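Dovau's $296 airbrush kit promises all-day wear, but the fine print covers less

September 25, 2021

Dovau began taking orders this week for the Ondlow, a home airbrush makeup kit that the company says will hold a full face of foundation in place from breakfast to midnight. It costs $296. That is a lot of money for a small compressor, a spray gun and some bottles, and the claims on the sales page deserve a slower read than most shoppers will give them.

The kit comes with six foundation shades, a blush, a highlighter and a cleaning solution. Dovau says the formula is water based, free of added fragrance and "clinically shown" to stay on for 18 hours. A footnote in pale gray type says the wear test was done by Flendonura, a contract lab, on 200 women.

The footnote leaves out plenty. It does not say what the women did during those 18 hours, whether they sat in a cool room or went to work, or who decided that the makeup was still on. A two-page summary, sent to reporters who asked for it, fills in some of this. The women graded their own faces in a mirror at the six-hour mark and again at the end of the day. Anyone who said her foundation looked "fair" or better counted as a success.

Fair is a generous word. Most people who pay this much for foundation want it to look good at dinner, and a patch missing from the chin could pass as fair on a kind day. The summary also says every participant used a setting spray after the foundation. The spray is sold separately. It does not come in the box, and the sales page mentions it only near the bottom, under a heading about "building your routine."

Dovau defended the test in a written reply. The company said self-grading is common in the beauty business and that the women were given a printed scale to work from. It did not send the scale. Asked whether the kit had been tested without the setting spray, it said the products "are designed to work as a system."

Then there is the matter of shades. The sales page talks about a custom match for every skin tone, and the six bottles can be mixed drop by drop in the cup of the spray gun. Mixing does work in principle, and makeup artists do it all the time. But the darkest bottle in the standard kit is a medium brown, and no amount of mixing will make a color deeper than the deepest one you own. Customers who need a darker shade are told to choose the "extended" set, which will not ship until October. The price is the same, so they are simply being asked to wait.
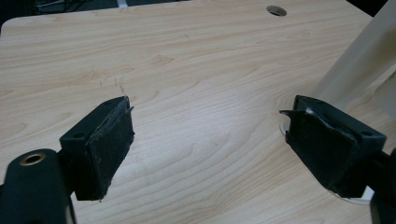
Saoirse Nic Aodha said the shade range bothered her less than the refills. She bought an earlier Dovau kit two years ago and said she used it happily for a few months, until the shade she wore most often ran out and could only be bought as part of a set. "I had three full bottles I was never going to touch, and they wanted me to buy three more," she said. She also thought the cleaning took longer than the makeup did. "You spray it through with the cleaner, then with water, then you take the needle out and wipe it. Skip it once and it spits at you the next morning."

Dovau says single bottles will be sold for the Ondlow, though none were listed on its site when orders opened. It gave no price for them. It did say that one bottle should last 600 applications "with light coverage," a figure that is hard to square with the pictures on the box, where the coverage is anything but light. A single bottle holds about as much liquid as a bottle of nail polish. The company would not say how many drops it counts as one application.

The compressor may be the better part of the deal. It is small and runs off a wall plug, and it has three pressure settings. Dovau says it is quiet enough to use while someone sleeps in the next room, but gives no decibel number, so that will have to wait for people who have one at home. The warranty on it runs for one year. The spray gun is covered for 90 days, and the needle and nozzle – the parts most likely to bend or clog – are not covered at all.

Shoppers do have other choices. Tully, which has sold airbrush kits to salons for years, offers a plain starter set with no foundation in it, so that buyers can pick their own bottles. Its staff will tell you over the phone that airbrush makeup suits some faces and not others. Dry or flaky skin tends to show through a thin sprayed layer, and a regular liquid foundation put on with a damp sponge can look much the same in daylight. Nothing on Dovau's page says so.

The reviews are not much help yet. On the morning orders opened, the Ondlow page already showed 2052 ratings, nearly all of them five stars. Dovau said these were "carried over" from its earlier kits, which used a different compressor and a different foundation formula. There is no label on the page to tell a shopper that. The company said it was looking at adding one and did not give a date.

Returns are allowed for 30 days, but only if the bottles are still sealed. A buyer who opens one to check the color against her neck has, under the terms, accepted the whole kit. Dovau said it handles color complaints "case by case" and offers store credit in many of them. The terms themselves say nothing about store credit.

Orders placed now for the standard kit are due to ship within two weeks. The setting spray is listed as out of stock.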